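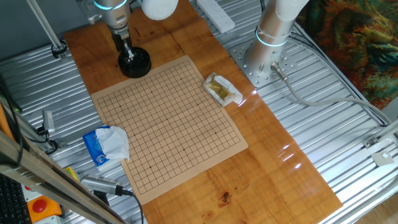
Moving to paper boards was a mistake, according to Kovačević, and anyone who wants the old thick ones back should speak up before June.

We have heard this at most meetings of the Talerstead Go evening, usually from somebody who has never had to carry the thick ones up the stairs. So this page is a small gallery in defense of the flat board, with a fair hearing for its faults.

The paper board weighs nothing, fits in a coat sleeve and cost us 320 less than the set we were looking at in the Plirnitz catalog. It also slides. A player who leans in to read a ladder can move the entire game an inch toward the opponent, and some of our players lean a lot.

The tissues live by the left edge, where a losing player can reach them.

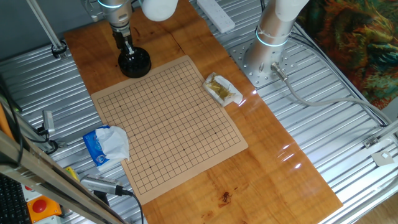 Text and captions: the gallery editor, Talerstead Go evening

Black bowl, bare grid, shiny wood. I like a board best at this stage, when I haven't played on it yet and my opening is still excellent.

Snacks go on the wood and stay off the grid. We passed that rule after a long evening with a bag of Jalturus crackers, and I still find crumbs when I try to count territory. Wrappers are supposed to leave with their owners. We are working on that part.

Then there is the crease. A board that gets folded for storage remembers it, and stones set down near the middle like to lean on one another as if they were tired too.

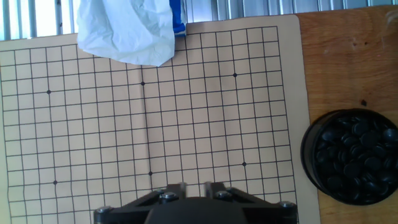 Rolling the boards around a tube would cure most of it, and we own 2 tubes. Both are full of posters. If you have a spare one at home, bring it next time and leave it by the coats.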